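Cerkia Daily Oats, Vanilla Malt, 1.5 kg bag

I started making these because I kept skipping breakfast and then eating half a packet of bikkies by ten. I'd tried the ready-made shakes and they were fine, but I missed chewing! So Cerkia is a proper bowl of something: rolled oats, pea protein, ground linseed and a bit of malt for flavour. The bag weighs 1510 grams because our scoop and our bag maker never quite agreed, and I've stopped arguing with either of them.

You get 8 big serves, or double that if you go halves like my husband does. A half serve made with water is 281 calories. I have mine with skim milk and a handful of frozen berries, so I add 124 to that and call it done until lunch.

How I make it: tip it in a bowl, pour over the milk, stir, leave it on the bench while I find my shoes. It thickens up a fair bit, so go easy on the dry mix the first time. You can soak it overnight in the fridge too (my favourite in summer), or zap it in the microwave on a cold morning. Stir it halfway or it'll climb over the side.

Oddur Norðdahl wrote in to ask if it works in muffins. It does! Swap out a third of the flour and add a splash more milk than the recipe says.

Contains oats and may contain traces of soy and tree nuts. There's no dairy in it and no added sugar apart from what's in the malt. Keep the bag clipped shut in the pantry and finish it within two months of opening.

The cocoa one, Kadia, is back in September. I've had a few emails about it and yes, it'll be the same recipe as before, same size bag. Orders in by Saturday go out with the next lot.

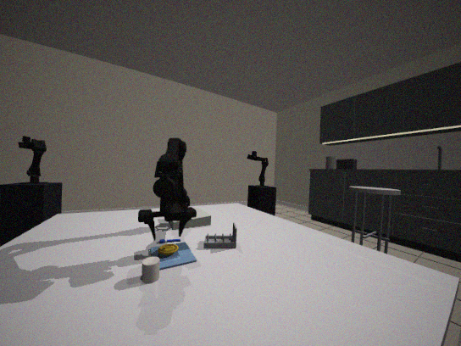
If you want me to pop you on the list for Kadia, just leave a note at checkout with your order.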